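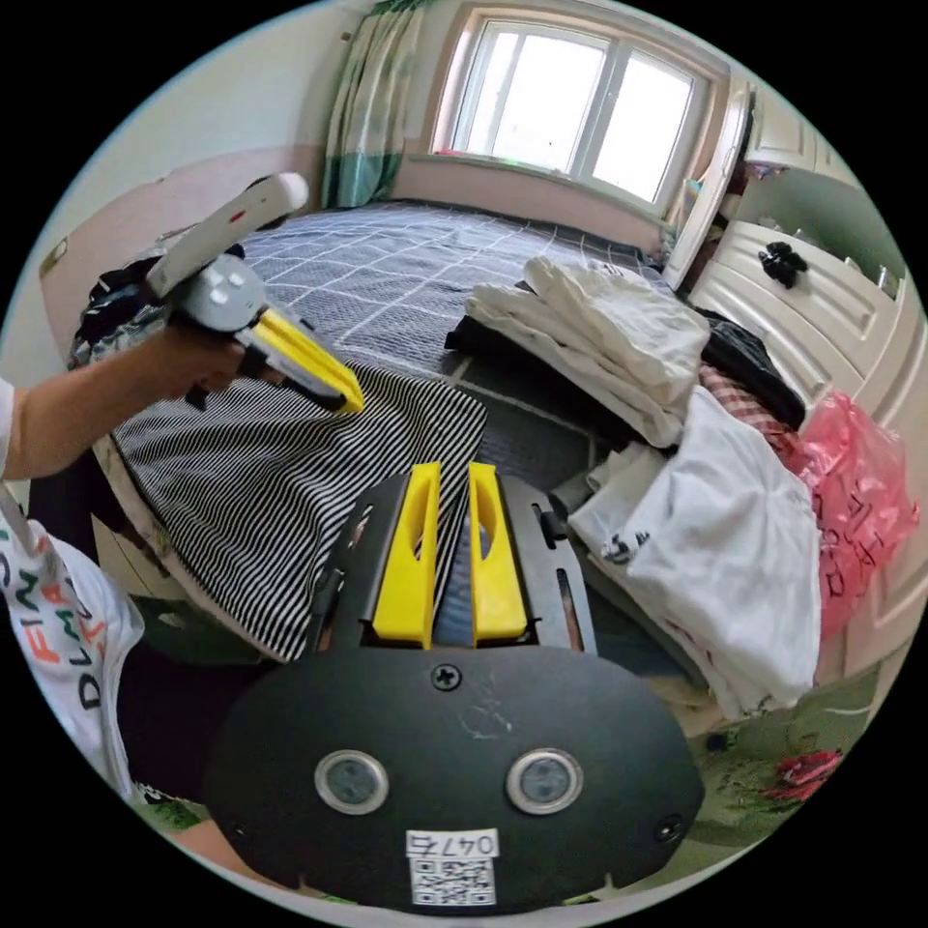 What is an obituary?

Big word, hey? You say it "oh-BIT-choo-airy", and it's a short piece of writing about someone who has died. You'll find them in newspapers, on websites and sometimes pinned up in the window at the general store. I write them for our paper in Zunham, and kids ask me about it all the time, so I thought I'd answer a few of your questions.

Is it a sad job?

Sometimes, yes. But a lot of it is hearing great stories! An obituary says when a person died, but mostly it tells you how they lived — where they grew up, who they loved, what work they did and what made them laugh. I once wrote about a lady from Stondach who swam in the river every morning until she was 80. Her grandkids told me she never once said it was cold (they didn't believe her either).

How do you find things out?

I ring the family, or I go over and we have a cup of tea. I've got 15 questions I like to start with, and my favourite is "What did they always have in their pockets?" Then I check the spelling of every single name. Twice!

How long is it?

Mine are 325 words or so. Some are much longer, and some are only a line or two. Families often choose a photo to go on top, and it can be from any age. One man's family picked him at 18, grinning on his first motorbike.

Can kids help write one?

You sure can. If someone in your family has died, you might like to tell a grown-up one thing you remember, even a tiny thing, like the colour of their gumboots or the song they hummed while doing the dishes. You don't have to, though. Some kids would sooner draw a picture or just listen, and you can always tell your memory later on, when you feel like it.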